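Cuaderno del taller, banco 2
31 de mayo de 2021
Escribe: Tetsuya Aoki

Continúo con la evaluación del kit de Rultley (pinza, muñeca y el programa de agarre que ellos venden junto). El préstamo termina pronto y Lacey quiere una opinión por escrito antes de hablar otra vez con el distribuidor, Tresance. Pido disculpa por mi español, Enda corregirá las faltas si tiene paciencia.

Mañana. Instalación del programa otra vez desde cero, porque la semana pasada lo instaló Chiharu y yo quería saber cuánto tarda una persona que no ha leído el manual antes. Respuesta: 21 minutos hasta que la pinza abre y cierra desde la pantalla. Es bueno. El manual en español tiene dos páginas que repiten el mismo texto y le falta la tabla de errores. En la versión inglesa la tabla sí existe. He hecho copia y está en la carpeta azul.

La calibración de la muñeca me costó más. El asistente pide mover el brazo a cuatro posturas y acepta las cuatro, pero después el centro de la pinza queda desplazado hacia la izquierda. Repetí con las posturas más separadas entre sí y mejoró. Chiharu dice que a ella le pasó igual y que no lo apuntó. Por favor, estas cosas apuntar siempre.

Prueba larga. El programa guarda un registro de cada intento, y hoy dejé el contador llegar a 531. El objetivo que puso Lacey era 500, así que ya está cumplido. Tresance habla de 1000 ciclos sin ajuste en su folleto, pero no dice con qué objetos ni con qué fuerza, entonces no me parece un dato que podamos comparar con lo nuestro. He preguntado por correo a Masaru Hirano, que tiene el mismo kit en Katayama. Todavía sin respuesta.

Cosas que no me gustan:
- Si se corta la comunicación, la pinza mantiene la fuerza pero la pantalla muestra "libre". Es peligroso para los dedos. Lo considero el defecto más serio.
- La fuerza mínima es demasiado alta para objetos blandos. Con la esponja de Gulitex la deformación se queda marcada un rato.
- La licencia va unida al ordenador. Cambiar de ordenador exige llamar por teléfono.

Cosas que me gustan: el cambio de dedos se hace sin herramienta, el ruido es poco, y el editor de secuencias lo entendió Enda sin mi ayuda, en el tiempo de un café.

Tarde. Pasamos a la secuencia con platos y objetos sobre la mesa blanca. Los objetos de hoy son el cubo naranja de bordes redondeados y la manzana de color rosa rojizo; los platos son el verde oscuro y el rojo grande. El plato rojo brilla mucho con la luz del techo y pienso que esto puede molestar a la detección, por eso quiero repetir con la mitad de las lámparas apagadas y comparar los dos registros.

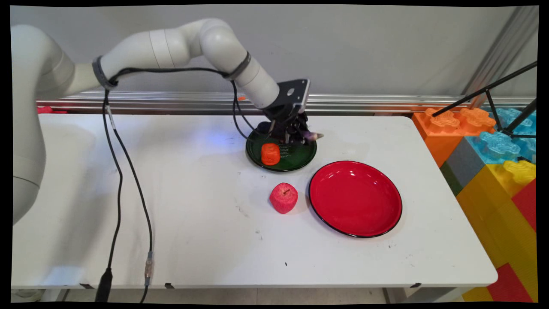

La altura de aproximación la dejo en el valor de fábrica hasta terminar esta serie. Enda propone bajarla, pero si cambiamos dos cosas a la vez no sabremos cuál de ellas hizo el efecto. También hay que decidir si la velocidad de cierre se pone igual para los dos objetos. Yo prefiero igual.

Sobre el precio: la oferta de Tresance incluye un año de soporte y un juego de dedos de repuesto. Lacey pregunta si se puede comprar sin el soporte. Mi opinión es que el primer año lo necesitamos, por el asunto de la licencia y por el fallo de la pantalla.

Pendiente:
- Enviar a Rultley el registro del corte de comunicación (Chiharu).
- Repetir la calibración después de mover la mesa.
- Preguntar si el precio se mantiene hasta octubre.
- Pedir la tabla de errores en español.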